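Cernau Community Help
Teaching by demonstration > Recording

How many demonstrations before the first training, and should I keep the bad ones?

Santosh Kanaujia
Posted 2 October 2024

Good evening to all. I am recording demonstrations for a two-arm table setup and I would like some advice before I spend more evenings on it.

The task is simple to say. Small shop goods are put on the table and the arms must put them in a basket, one after the other. I drive the arms by hand and the system saves the joint positions and the pictures from a fixed camera. Until now I have almost 20 recordings that I consider good. I have also a number where the item slipped, or where I approached badly and had to open the gripper and try again. I have not deleted them, but they are in a separate folder.

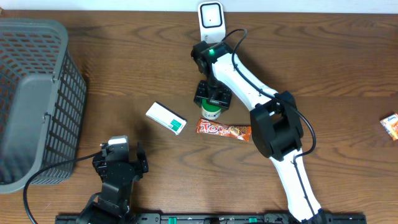
My difficulty is that the goods are so different from each other. A flat box needs to be taken by its edges, a round container from directly above, and a wrapped bar can be taken nearly anywhere but it bends. When I change the order of the items, my own movements change also. I worry that the system will see many examples of the same task which do not agree between them.

So I would like to know these things. Is it better to record every item alone first, or always the full table? Must I keep the basket in exactly the same place? And are the recordings with a second attempt useful, or will they teach the arm to hesitate?

I use Jilau for recording and the standard trainer. Thank you in advance for your patience with my English.

Tarun Goel
Replied the same evening

Hello Santosh. I had a similar job in March, with tubes and small cartons, so I can tell you what worked for me.

Record the items alone first. I made 15 recordings for each item, and only after that I started with the full table. The early training was much easier to judge, as I could see at once which item was weak. With me it was the flat carton. The arm always came down in the middle of it and pushed it along the wood.

About the basket: keep it fixed for the first round, then move it by a hand's width between recordings. If it never moves, the arm learns a place on the table and pays little attention to the basket. I did not move it, and I had to record everything again.

The second attempts you should keep, but only where the recovery is clean. Cut out any long pause while you are thinking. Pauses are worse than mistakes in my opinion. My arm used to stop above the item for several seconds because I used to stop there.

Please also write down which arm takes which item and do not change this rule in the middle. I changed it after 2 days and those recordings could not be mixed with the others.

Zapata1979

just record more. 20 is nothing. also check your lighting, mine stopped working every afternoon when the sun came round and i blamed the software for a week

Santosh Kanaujia

Thank you both. I looked again at my recordings and Tarun is right about the pauses, they are nearly always before the flat box. I will start again with single items and use the left arm only for those nearest to the basket. For the light I will close the curtain.

One small thing more for Tarun: did you cut the pauses in Jilau, or afterwards in Drumora? In Jilau I find only the possibility to cut the beginning and the end.

Tarun Goel

Afterwards, in Drumora. Make a copy of the folder first, it saves over the original without asking.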